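Starting a thread on collecting demonstrations for the arm, as a few people in the Brernusau group asked what we do all day. Short version: one of us drives the arm through a small task, the computer records it, and we do it again.

The task this month is picking up a small white ball. It sounds too easy to bother with. A ball has no flat side to grab, and if one finger touches early it rolls. The learned policy we had in September chased it across the cloth more often than it picked it up.

Target for this set was 200 episodes. We have 201 on disk. I counted twice, and the extra one is a duplicate start from when I hit record again too soon. It's coming out.

An episode for us is: ball goes down somewhere on the cloth, arm goes back to its start pose, recording on, reach, close, lift, recording off. Anything longer than that and people start to get sloppy with the sticks.

Where the ball goes matters more than how well you drive. Left to ourselves we all put it in the same comfortable spot in the middle. Mwanaisha Barasa wrote a little script that calls out a position before each episode, and now we just do what it says. The spread looks much better.

We label each episode right after it ends: clean, retry or drop. Retry means the first grasp missed and the driver recovered. We keep those. A model that only sees perfect grasps has no idea what to do after a bad one.

Out of this set, 11 are marked drop. Most of those are my fault – I close too fast when I'm tired. Wednesday afternoon was bad for that.

Two views and the wrist:
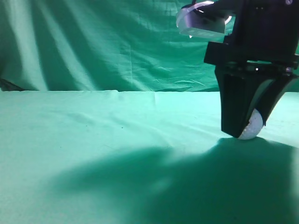
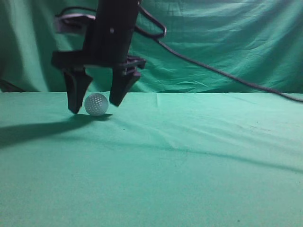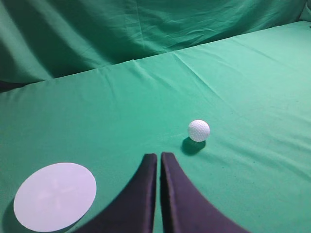

Next thing is syncing. The streams don't start at the same instant, so we trim every episode to the latest first timestamp. We used to trim by eye. Don't do that. Daher, our old logging tool, had a bug that shifted one stream and we trained on it for a week before anyone checked.

Storage: we keep the raw recordings until the first training run is done, then only the trimmed ones. Olen is the name of the drive if anyone in the group is looking for them. Please don't rename the folders.

Someone asked if we'd use Wolteck's converter. We tried it. It works, but it drops our retry labels, so for now we're staying with our own export and I'll write up the format when I get a free morning.

Training starts tonight with 2 seeds. If the first one still knocks the ball away on approach, I'd like more episodes with a slow final reach before we touch any settings. I'll post the numbers under this thread, good or bad.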